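Ticket 865 - Reltuno cell, arm stops short on pick
Opened by: Marjorie Tunstall
Opened: 13th January
Status: monitoring
Priority: normal

Reported fault
Arm halts on approach to the table with a position deviation error. Gripper stays open. Error clears on reset and comes back within a few cycles. No collision logged.

Checks
Supply voltage at the controller normal under load. Emergency stop chain closed. Joint brakes release cleanly on all axes. Gripper opens and closes on manual command from the pendant.
Swapped the gripper cable for the Dedard spare. Error returned on cycle 159. Original cable refitted.
Compared the stored payload with the November backup. The active file still had the values for the old Walczak gripper, which is lighter than the one fitted now.

Cause
Wrong payload and center of gravity in the active tool file. The Esero update restored the default tool on restart - the release note mentions this, but the step was missing from our setup sheet.

Fix
Entered the correct mass and center of gravity. Ran payload identification twice, results matched. Saved as the default tool and power cycled to confirm it holds. Retaught the approach point above the table with the tray and loose objects set out, speed limited for the first run.

Test
Cycles run: 300
Deviation errors: 0
Missed picks: two, both on balls. Logged under ticket 208 and not related to this fault.

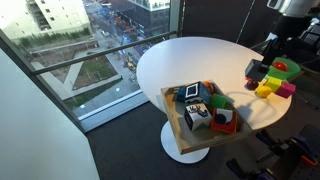 Remaining work: add the tool file check to the setup sheet, back up the controller again, and return the Dedard spare to the cabinet. Ticket stays open until the backup is done.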